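Visits > Home and Storage > Open Days

October
By Uldis Ots

We use cookies to remember your settings and to see which pages get read. By continuing you accept this.

I have been to enough storage open days to arrive in a bad mood. Hivelora holds theirs on a Saturday, in a rented house at the far end of the bus line, and charges 36 dollars for what the booking page calls a small-things session. The promise is that you will learn to sort and box the light, silly, hard-to-stack stuff that drifts around bathrooms and bedrooms: poufs, hair ties, ribbon, nets, plush. My own drawer of such things won't shut, so I paid.

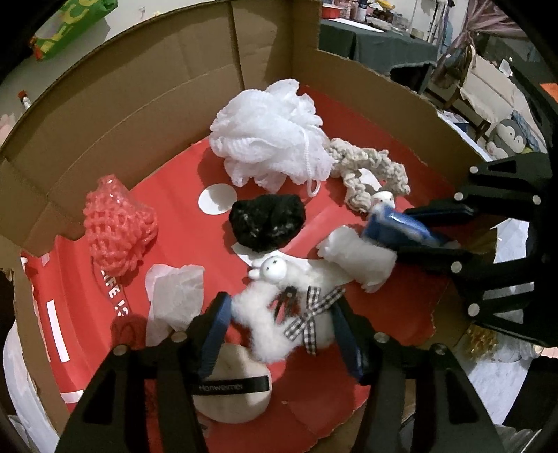
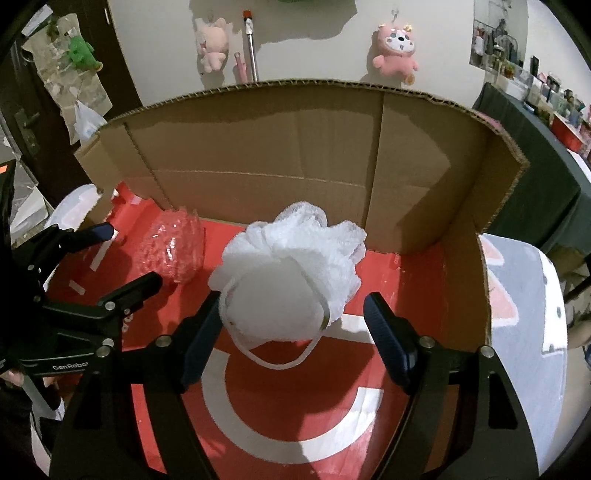 Violeta Navarrete read my notes before they went up and said I was being unfair before I had even got to the tea. She has been to two of these sessions and thinks the mess in the box is the lesson. Her view is that a person who sorts a box of nice matching folders learns nothing, and that a bath pouf and a fluffy hair thing with a bow on it are exactly what defeats people at home. She also said 36 dollars is less than I spent on drawer dividers last winter. That is true, and I wish I had not told her.

Fine. I still have complaints.

The box first. It's a big open carton with ragged top edges and a bright red printed sheet on the bottom, LIFE IS in white capitals running across it at a slant. Jirayu Khunthong, leading the session, called this "a base color" and said a strong base makes small things easier to spot. I'll give him the black bundle, and the white pouf could be seen from the bus stop. The coral-red fruit net is another matter. It was near enough the color of the sheet that I'd have picked gray, or plain cardboard, or anything that wasn't red. When I raised this he said contrast is personal. I don't think it is.

Then there is the question of what belongs together. The Hivelora handout (two sheets, stapled, printed a little too pale) tells you to group by use. Wash things with wash things, hair things with hair things, wrapping with wrapping. All sensible until you pick something up. The foam mesh net that fruit comes in has done its one job by the time you get it home. The handout has it under "soft protection, reusable." I have kept these nets. I have put them around glass ornaments and around the neck of a bottle in a suitcase, and I have also found a whole wad of them at the back of a cupboard, having protected nothing for years. The handout doesn't say how many a household should own. I asked, and was told it depends. Most of my questions got that answer.

The hair things went better. There was a beige crocheted scrunchie, chunky, the kind that holds its own shape, and a fluffy white one with a little rabbit head and a black-and-white gingham bow. Jirayu's rule is that anything with a face or a bow goes on top, because it gets crushed otherwise and then you feel bad and buy another. It was the most useful thing I heard all day. He is right that a bow stored under a brush comes out looking slept on. He is also right that people keep these for the look of them and wear the plain one, so the pretty one can sit further back than you would think.

We spent far too long on the pouf. Mesh poufs are mostly air and will take as much room as you give them. The Hivelora way is to hang it by its cord and leave it out of the box altogether, which made me wonder why it was in the box to start with. Nicanor Daza, two seats along from me, wanted to know if you could squash it under something heavier. Yes, for travel. No, for storage, since the netting takes a set and stays flat on one side. I have no idea if that is so. I have had one under the sink for a long while and it is flat on every side, so perhaps.

About the room, I was ready to be rude, and I'll be milder than planned. Storage people love a white wall with hooks and call it a system. The white wall behind the box had plush toys hanging on it, one of them a pink and white bunny, and I liked it better than the showrooms, where they hang up one straw hat and a broom. There was a gray rug with a cat's face on it. Bags were hung by the door as well, one of them clear, with a green frog sort of toy in it. I've written against hanging bags by doors before and I'm not changing my mind. A bag hung by a door is a bag you have decided to decide about later. Clear ones are a shade better, as at least the frog can look back at you.

The session is sold as 70 minutes. I'd have taken 37 of them and gone home content. The stretch after the break was mostly a talk on Turnix, a line of lidded trays that Hivelora sells from a table in the hall, and on Cele, which as far as I could follow is the same tray with a deeper lid. Both are decent trays. Neither would have held the pouf. I asked why a morning that begins with an old carton ends with a tray for sale, and got a smile and a leaflet.

The leaflet says 1000 homes have been sorted with the method. I would like to know who went back afterwards to look. Sorting a home is easy enough to do once. My sister sorted mine at Easter and by June I couldn't have proved she'd been there.

Some practical notes for anyone going.

The bus stops at the bottom of the hill and the hill is steep. Go in flat shoes.

Bring your own bag of odds and ends. You are allowed to, though the booking page hides it under "what to expect," and the people who had brought theirs got far more out of it than I did. Paora Wihongi had a pillowcase full of ribbon ends and left with them wound on card, which took her ten minutes and looked very good.

Save the tissue paper if you must, but flat. Wrinkled tissue in the bottom of a box eats space and hides the small things under it. The handout says the same about plastic packaging, and there I agree with every word. Bubble plastic especially: fold it, put it all in one place, and when that place is full, stop.

Tea is included. The biscuits are not, and they are 70 cents each, on an honor system with a jar.

Parking: two spaces, both taken by the time I walked past.

If you are choosing between this and the Rivia day across town, Rivia has the nicer building and a proper café, and they will show you a linen cupboard you could eat off. They won't show you a fruit net, though. I came home from Rivia wanting new linen. After Hivelora I came home and emptied the drawer onto the bed, swearing, and found three hair clips I'd replaced and a pouf cord with no pouf on it.

Would I pay again? Not at 36 dollars with the tray talk left in. For half that, cut down and with a gray sheet in the box, I might take my sister and see who gives in first. Violeta is going again next month and has offered to ask about the nets - if she gets a number out of them I will add it under this report.

The drawer shuts now, if you lean on it.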